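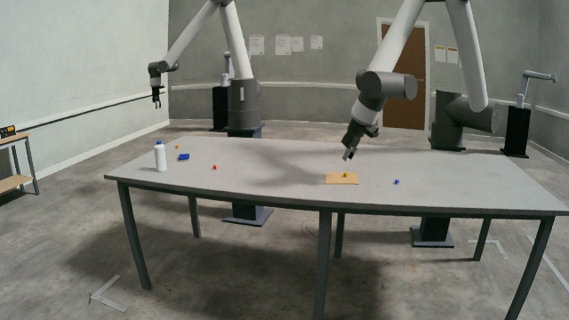 Two arms behind the long gray table.

Search Stenurden: antibody, target, species, lot

Stenurden: a table of secondhand antibody notes
Reading time: 4 minutes

Welcome, and thank you for stopping by. Stenurden is a plain table of notes on primary antibodies that were tried at the bench in the Sellevness protein group, written down by the people who tried them. It has 422 entries, one for each antibody and lot, and it grew out of a shared notebook that had become so fat with sticky notes that it wouldn't close anymore. Mwanahawa Mwakyusa typed up the first pages one December while her gels were running, and the rest of us gradually got into the habit of adding our own.

We hope it saves you an afternoon or two. If you are about to order a rabbit antibody against a transcription factor and would like to know whether anybody got a clean band from mouse tissue with it, this is the sort of question the table was made for.
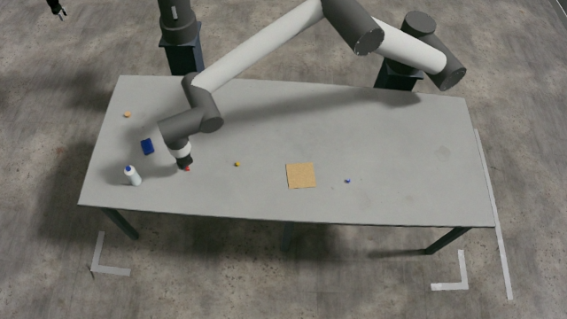
What is in the file

Everything is in stenurden.csv, separated by commas, with text in double quotes. The columns are:

target: the protein name, as we say it in the lab
host: the animal the antibody was raised in
clonality: mono or poly
lot: copied from the tube, typos and all
species_tested: what we really ran, which may be shorter than the list on the supplier's sheet
use: blot, stain or pulldown
dilution: the one we would start with again
verdict: good, fair, poor or unsure
remarks: free text, sometimes rather a lot of it

A second file, lots_changed.csv, lists the antibodies where a new lot behaved differently from the old one. Please do look at it before you trust a verdict, particularly for the polyclonals. It is short and a bit gloomy.

How the verdicts were made

For blots, we call an antibody good when the main band sits at the expected size and goes away in a knockout or knockdown sample. Fair means the band is in the right place but we had no such sample to compare with, or there were extra bands we could live with. Poor is poor. Unsure covers the cases where two people disagreed and neither would budge (Nassoro Mussa and I have several of these between us, and we are still friends!). More than 300 of the entries are blots, so the staining verdicts deserve a bit more caution on your part.
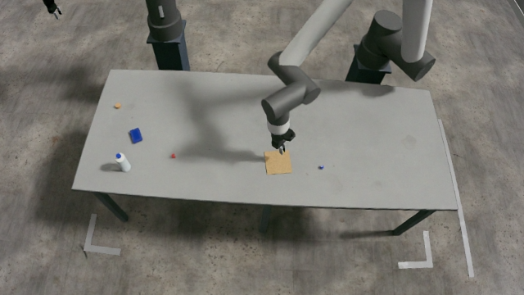

Background on a blot is the hardest thing to write down, and our remarks on it are uneven, I'm afraid. We tried a number scale for a while and everyone used it differently, so we went back to words. "Clean" means you'd have no trouble at all. "Smudgy" means something like the tabletop in the picture, a flat pale gray with faint darker smudges on it, where a weak band could still be made out but you would want to run it again before showing it to your boss. "Speckled" is closer to the concrete floor under that table, all darker flecks and patches, and in our hands it mostly went with blocking buffer that had been sitting too long. The buffer itself is noted as Kombo, our house recipe, or as milk.

Peptide antibodies

Many of the entries are antibodies raised against a short synthetic peptide, often from one end of the protein. Where the supplier gave the peptide sequence we checked it against the close relatives of the target, and if the match was too good for comfort we said so in the remarks. Families of developmental genes are the worst for this, with their shared stretches that hardly change from fish to people.

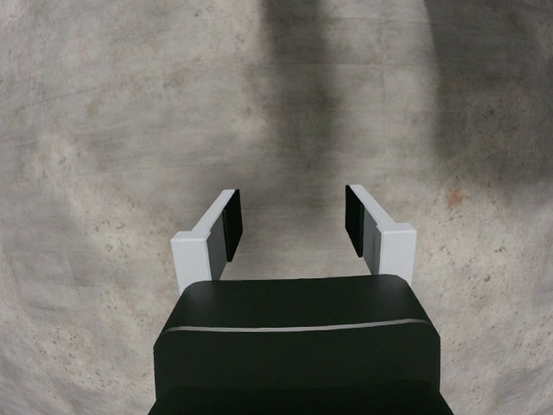 A predicted match to a species is a guess from sequence, and we have kept those guesses out of species_tested altogether. If zebrafish is in the column, then somebody ran zebrafish. An empty cell tells you only that we have no notes, so please don't read it as a failure.

Known gaps

There are 30 entries with no lot number, all from the oldest pages, where the ink had run. Storage history is missing nearly everywhere. The records were moved once from Hestia, our old notebook program, and Greek letters did not survive the trip, so a stray question mark in a target name was most likely an alpha or a beta. Nasrin Bagheri is working through these by hand.

Using and citing it

Use the table however you like, and mention Stenurden by name if it ends up in a paper. Corrections are very welcome, preferably with the lot number and the dilution you used.

Last tidied 13th July.

Comments

Esperanza Villalobos: The lots_changed file explained a month of bad blots for me. Could you add the secondary antibodies too?

Nasrin Bagheri: We'd love to, but the notes on those are very thin. I'll ask who still has theirs.

Caroline Mwaipopo: My spreadsheet program turned a few of the dilutions into times of day when I opened the file. Importing that column as text fixed it.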